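Asociación de vecinos Paju
Acta de la reunión de mayo - local de la planta baja
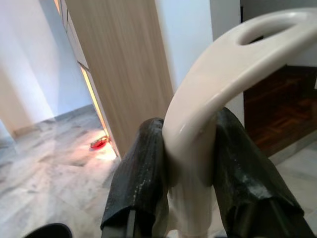

Se abre la reunión a las 19:10 con 28 asistentes. Preside Maarja Grīnberga. Se lee el acta anterior y se aprueba sin cambios, salvo la corrección del apellido de un vecino del portal 2, que figuraba mal escrito.

1. Material de uso común

Se repasa el estado del material que la asociación presta a los vecinos. La lista anterior estaba en papel y le faltaba la segunda hoja, así que se ha hecho de nuevo.

Las piezas de plástico con asa se quedan en el local. El asa de color crema, la que tiene la abertura alargada en la parte de arriba para meter los dedos, sigue en uso y se anota en la lista con el resto. Una vecina del portal 4 pregunta si se puede marcar con rotulador. Se acuerda poner una etiqueta con el nombre de la asociación, en un sitio que no estorbe al agarrar.

Las mesas plegables se prestan como hasta ahora, con aviso de dos días. Hay una con la pata floja que no se prestará hasta que se arregle. La escalera de mano larga sigue en casa de un vecino desde marzo y se le pedirá que la devuelva.

Se propone comprar una carretilla. El presupuesto de Jasitz es de 300 euros con el transporte incluido. Varios asistentes lo ven caro y piden otro precio antes de decidir. Queda pendiente.

2. Puerta interior del local

Se trata la puerta de madera clara. Hay quejas de que se deja entreabierta con la luz encendida al otro lado, y la luz ha pasado así más de una noche. Se recuerda que el último en salir tiene que apagar y cerrar.

Un vecino propone poner un muelle de cierre. Otro dice que con el muelle será muy incómodo pasar con las mesas. Se discute bastante rato. Al final se vota: a favor del muelle, 10 votos; en contra, la mayoría de los demás, con algunas abstenciones. No se pone. Se colocará un cartel junto al interruptor.

También se pide que no se apoyen bultos en esa puerta. El barniz se repasó el año pasado y no hay dinero previsto para volver a hacerlo.

3. Limpieza y orden

La empresa Prudeck ha comunicado que a partir de junio vendrá a primera hora de la mañana y no por la tarde. No cambia el precio. Los que tienen llave deben dejar el suelo despejado la noche anterior, sobre todo la parte de delante de la puerta, donde se acumulan las cosas que se van a devolver.

Maarja Grīnberga pide que lo que se devuelve no se deje en el suelo. Cada cosa tiene su sitio en las estanterías y los rótulos son nuevos. Lo que no lleve rótulo se deja en la balda de abajo y se avisa por el grupo de mensajes.

Se aprueba hacer una jornada de orden antes del verano. Se apuntan seis personas en la misma reunión. La fecha se avisará en el tablón.

4. Cuentas

El gasto del trimestre en el local ha sido de aproximadamente 300 euros, entre bombillas, productos de limpieza y la copia de tres llaves. Los recibos están en la carpeta azul y se pueden consultar. Falta el de las llaves, que se ha pedido a la ferretería.

Se pregunta por la cuota de los locales comerciales. Fekska ha pagado ya todo el año. Los demás están al corriente menos uno, al que se enviará un recordatorio por escrito.

5. Ruegos y preguntas

- Una vecina pide que el material se pueda recoger también por la mañana. Se contesta que depende de quién tenga la llave esa semana. Se pondrá el teléfono de turno en el tablón.

- Se pregunta si los muebles viejos que hay al fondo son de alguien. No los reclama ninguno de los presentes. Se avisará en los cuatro portales y, si a final de mes siguen sin dueño, se llamará al servicio de recogida del ayuntamiento.

- Un asistente comenta que la cerradura del cuarto de contadores va dura. Se le echará grafito y, si no mejora, se cambiará el bombín.

- Se pide que el acta se cuelgue antes que la última vez, que tardó tres semanas.

Acuerdos

- Etiquetar el material de plástico y las mesas.
- Pedir un segundo presupuesto para la carretilla.
- Poner el cartel junto al interruptor.
- Fijar la jornada de orden y anunciarla.
- Reclamar la escalera de mano y el recibo de las llaves.

Se levanta la sesión a las 20:35. La próxima reunión se convocará para septiembre, en el mismo local.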